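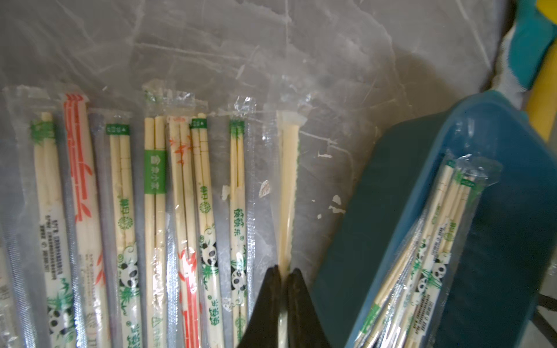
Print this message | E-mail this message

Hi all,

I've been chewing on the noodle night question since the last digest and I finally have a free evening to answer it properly. My short version is that we should stop trying to cook everything at the hall and go back to doing the broth at home, the way we did when it was only 16 of us. The hall stove takes forever to get a big pot going, and by the time it's bubbling people have filled up on peanuts! The small stuff is easy by comparison. Wrapped disposable chopsticks, the kind with the bamboo leaves and the panda on the wrapper, can be set out side by side well ahead, and they don't care if dinner runs late. Broth cares. Noodles care even more.

Somebody wrote in the last digest:

> I counted 77 names on the sign-up sheet for October and I don't see how
> one kitchen feeds that many. Last time the noodles were glue by the
> second table. Could we do rice instead? Or ask the folks at Kongkaew
> to cater? I know it costs more but I'd like to sit down for once.
> Also, what happened to the good ladle?

OK, taking these in order, sort of.

Rice: I love rice, but I signed up for noodles and I suspect most people did too. We'd also need to borrow cookers, and the hall trips its breaker if you plug in two of anything (ask me how I know). I'd keep rice as a side for the people who can't have wheat. One cooker's worth, plugged in on the hallway side, away from the coffee urn.

Glue: guilty. That was my batch. I drained the noodles all at once and left them sitting in the colander while I went to look for bowls. What I've been doing at home since then is cooking them a minute short, rinsing them really well in cold water, rubbing them a bit with my hands, and then portioning them into little nests on a tray. When somebody wants a bowl you dunk a nest in boiling water for a few seconds and in it goes. I tried it on my family with 10 nests that had been sitting in the fridge since lunch and they came out great, bouncy even. My oldest had thirds.

Catering: I did call Kongkaew. They were very nice about it, and they'd do it, but they want a deposit up front and they'd need the kitchen to themselves from four o'clock on. That knocks out the kids' dumpling table, and I'd be sad to lose that. If other people feel strongly I'm happy to call back. I wouldn't mind sitting down either!

So what I'd like is four or five people willing to make a pot of broth each at home and bring it hot. I'll send the recipe to anyone who wants it, but the main things are to roast the onions until they're really dark and to go easy on the star anise. If you can smell it from the driveway you've used too much. Chicken or mushroom, your choice, but please put a label on the lid. We had a close call with one of the vegetarians last spring.

I can drive the big pots over from Avalton, since I pass through on my way anyway. I've got room for three in the back if I put the seats down, and I'll wedge them in with towels. The road by the feed store is still torn up, so don't fill them to the top.

Bowls: we own 17 of the deep blue-rimmed ones and a whole lot of shallow ones that slosh. If you have deep bowls at home, bring your own and stick some tape on the bottom with your initials. The soup spoons are in the same cupboard as the tablecloths, behind the punch bowl.

And the good ladle is at my house. Sorry! It came home in the stockpot and I've been using it for pancake batter. It'll be back in October, washed.

Write back on the list if you can do a pot, or catch me in the parking lot after practice.

Print this message | E-mail this message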